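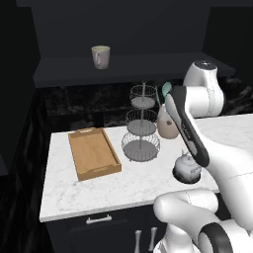

台所シーン、グリッパーがティーポットの上にある状態

台所セルのベース位置とカメラの決め方について
シミュレーション/移動マニピュレータ板

1 : kang_zh
シミュレータ上の台所セルを引き継いで調整しています。シーン名はRuvutville、アームは白い移動ベースに載ったもので、カウンターの上のトレイに食器を出し入れする作業をさせています。
前任者の設定ファイルには、カウンター前縁からベース中心まで400 mmとだけ書いてあり、根拠が残っていません。この距離だと手前のものに手を出すとき肘をかなり畳むことになり、手首が上を向いたまま解が返ってくることがあります。
質問は二つです。
・ベースの距離はどうやって決めていますか
・固定カメラの位置はベースを決める前と後のどちらで詰めますか
ベースは走行できますが、作業中はロックしています。

2 : normand_d
ベースが先。カメラは後。
距離は到達マップを作って決める。カウンター面の高さで格子点を切って、下向きと斜め45度の把持姿勢それぞれについて逆運動学を解かせる。解がある点の割合だけで選ぶと近すぎる位置が勝つので、関節限界までの余裕も点数に入れること。400はたぶん前者だけで選んだ値だと思う。

3 : timea_sz
手首が上を向くのは距離だけの問題ではないかもしれません。逆運動学の初期値は何を渡していますか。直前の関節角をそのまま渡していると、一度変な枝に入ったあと戻ってきません。

4 : kang_zh
>>3
直前の関節角です。待機姿勢を渡すように変えて試します。
>>2
関節余裕は入れていませんでした。やってみます。

5 : akua.a
以前Niston向けの似たシーンを見ていました。ベースの距離を決める前に、引き出しと扉の取っ手の衝突形状を確認してください。見た目は細い棒でも、衝突側は取っ手と面の間を埋めた箱になっていることがあります。うちではベースの外装がその箱に触れていて、走行ロックをかけた瞬間に車体がわずかに回っていました。
確認は衝突形状の表示をオンにして真横から見るのが早いです。

6 : kang_zh
>>5
見ました。引き出しの横向きの取っ手も、扉の縦の取っ手も、全部箱でした。ベースとは触れていませんが、前に寄せれば当たります。棒と支柱に分けて作り直します。

7 : normand_d
取っ手を作り直すのは、引き出しを開ける作業があるときだけでいいのでは。今はトレイの出し入れだけなんだから、箱のままで衝突回避に使ったほうが計算が軽い。

8 : akua.a
>>7
同じセルで後から引き出しを開けることになったとき、距離の検討がやり直しになります。最初に直しておくほうが安いです。

9 : normand_d
>>8
その「後から」が来た例をあまり知らないけど、まあ好みの範囲か。少なくとも設定ファイルに箱で近似していることは書いておいてほしい。

10 : kang_zh
途中経過です。
逆運動学の初期値を待機姿勢に変えたら、手首が上を向く回数は減りましたがゼロにはなりません。seed 1473がいちばん再現しやすく、248ステップ目で毎回同じ枝に入ります。
それとは別に、カメラの問題が出てきました。

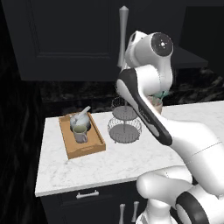
腕の先がリンクの陰に入った状態。トレイにボウルとマグ

11 : kang_zh
続きです。この姿勢だと指先がまったく映りません。トレイの中のボウルとマグは見えているのに、肝心の手先がどこにあるか画像から判断できないので、学習データとしては使いづらいです。奥の鉢植えも前腕に半分隠れます。
カメラを動かすか、腕の姿勢を変えるか、どちらで対応しますか。

12 : noemie_d
カメラを動かすほうに一票です。右側から見ている限り、ベースと肩が画面を占めてしまいます。左に振って、少し高くするのがいいと思います。ただ左端には縦長の暗い面があるので、振りすぎると今度はそちらが手前に入ります。

13 : timea_sz
私は姿勢のほうを先に直します。カメラを左に振っても、肘が外に張り出したままなら別の物体が隠れるだけです。零空間の目標に肘の高さを入れて、肘をベース側に寄せた解を優先させてください。

14 : normand_d
>>13
それをやると背面の棚に近い場所で余裕がなくなる。このシーンは石目の壁の上に棚が出ているから、肘を上に逃がす余地は見た目ほどない。
自分ならカメラを二台にして、手首にも一台付ける。固定カメラで全部見せようとするのが無理筋。

15 : kang_zh
>>14
手首カメラは付けられますが、実機側の構成に合わせる約束になっていて、固定一台で済むならそうしたいです。

16 : noemie_d
>>15
それなら遮蔽を数値にして比べるのが先ですね。セグメンテーション画像を出して、指先の画素が一定数を下回ったフレームの割合を、カメラ候補ごとに集計する。同じ軌道を再生すれば公平に比べられます。トレイが空の場面と、食器が載っている場面の両方を入れてください。

17 : timea_sz
>>16
集計には賛成です。ただ、姿勢の候補も一緒に振ってください。カメラだけ比べると、悪い姿勢に合わせてカメラを決めることになります。

18 : akua.a
横から失礼。ワイヤースタンドの網はどう扱っていますか。セグメンテーションで網の面全体が一枚の板として塗られていると、奥の画素が隠れている扱いになり、集計がずれます。テクスチャの透過で網目を表現しているモデルだと起きます。

19 : kang_zh
>>18
調べました。透過テクスチャでした。指先がスタンドの奥を通るとき、RGBでは見えているのにマスクでは欠けます。集計のときだけスタンドを非表示にしてもいいでしょうか。

20 : akua.a
>>19
遮蔽の集計だけなら非表示で構いませんが、衝突は残してください。表示と衝突を一緒に切る設定になっているシミュレータもあります。底の円板は本当に隠すので、円板だけ残せるならそのほうが正確です。

21 : kang_zh
保存してある軌道はほぼ3000本あったので、まとめて再生しました。カメラ候補と肘の高さの目標を組み合わせて比べています。
・カメラは現状、肘だけ変更: 指先の欠けは減る。棚の下で解なしが増える
・カメラを左上へ、肘は現状: いちばん安定
・両方変更: カメラだけの場合とほとんど差なし
なので、カメラを左上に移し、肘の目標は入れないことにします。

22 : timea_sz
棚の下で解なしが増えたのは、肘の目標の重みが強すぎるせいだと思います。重みはいくつですか。位置の誤差と同じ重みにしていたら、その比較は不利です。

23 : kang_zh
>>22
同じ重みでした。下げて回し直します。結果が変わったら書きます。

24 : normand_d
ベースの距離は結局どうした？

25 : kang_zh
>>24
書き忘れていました。関節余裕を入れた到達マップでは、今より少し離した位置が上に来ました。ただ、そこだと背面の壁際に置いたものに届かない点が残ります。壁際の物体は今の作業では触らないので、離した側で進めます。再生に使った軌道は旧位置で記録したものなので、カメラの比較は新しい位置でもう一度やる必要があります。

26 : normand_d
だから最初にベースが先と言った。
マップの画像と採点の式も設定ファイルの隣に置いておくといい。次に引き継ぐ人が同じ質問をしに来る。

27 : noemie_d
>>25
カメラの座標はベース基準ではなくカウンター基準で書いていますか。ベース基準だと、距離を変えたときにカメラも一緒に下がります。

28 : kang_zh
>>27
ベース基準になっていました。カウンターの前縁を基準にした座標に書き換えます。

29 : timea_sz
肘の重みは位置の十分の一あたりから始めて、解なしの割合を見ながら上げてください。新しいベース位置で記録し直すなら、そのときに一緒に回すのが手間が少ないです。

30 : kang_zh
>>29
そうします。取っ手の衝突形状は棒と支柱に分けたものに差し替え済みで、旧版は別名で残しました。記録のやり直しは今夜から流します。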